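Ages on the Ellwood register
December 29, 2020

I have spent most of December going through the register of older residents that the parish keeps for Ellwood and the Fleltuldale side of the river. It is the list used for birthday cards, the winter fuel leaflet and the invitation to the spring lunch. It holds 478 names. Carol Nuttall asked me to check the dates of birth before the new council year, as a card for a ninetieth went out last winter to a man of seventy-nine. 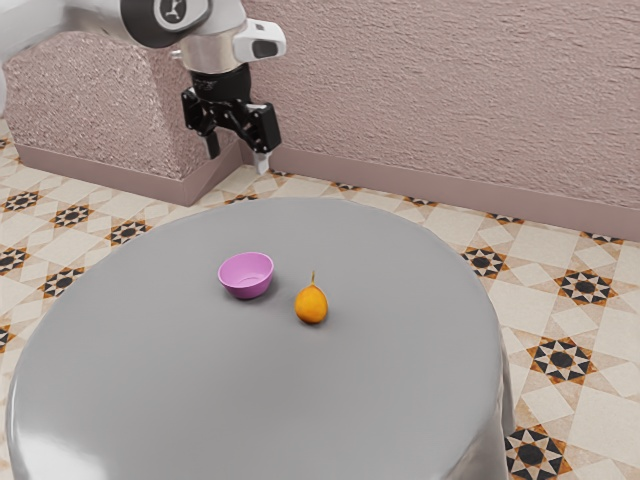
No. 248

The register began as a card index and was typed into a spreadsheet by Terence Cropper. Two-digit years were used throughout. The spreadsheet program applied its own cut-off when it expanded them, so anyone born in '28 was stored as 1928 but anyone born in '31 could come out as 1931 or 2031, depending on which machine the file was last saved on. Druvik, the records package we moved to afterwards, rejects a birth date in the future and leaves the field blank without telling the user. That explains most of the missing dates.

A second fault is the order of day and month. Entries made at the surgery desk were put in as day first. Entries from the housing association came from an export that put the month first. Where the day is 13 or higher the error shows itself. Where it is 12 or lower there is no way to tell from the register, and I have gone back to the paper cards. Denise Treloar still had them in their original drawers.

The spring lunch depends on the same list, as the over-nineties are seated nearest the door and the serving hatch. At present the hall uses long trestles, and anyone with a walking frame has to be fed in from one end. I would prefer a large round table with a smooth surface, much like the grey one in the picture above this paragraph, for that group. 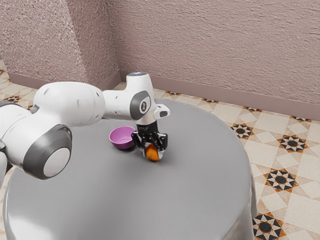

Seating by age band also needs the bands to be right. The rule in use was "age at 1 January", but the cards go out by actual birthday, and the two reports never agreed. I have replaced both with age on the day of the event. A big round table like the grey-topped one shown would let a late correction be absorbed without moving everyone along, and Florante Dela Peña is asking the hall whether one can be stored there.
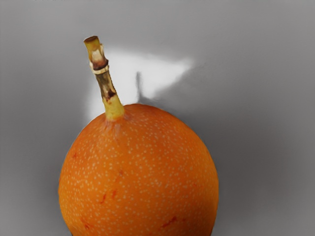 Orange fruit with the stem on.

Remaining work, in the order I intend to do it: 19 records have a card but no entry in Druvik, and four have an entry but no card. Terence Naylor is matching the first set against the old electoral rolls. The second set will need a telephone call – I would sooner ask than guess at somebody's age. After that the file goes to Carol in a fixed format, year first, with four digits.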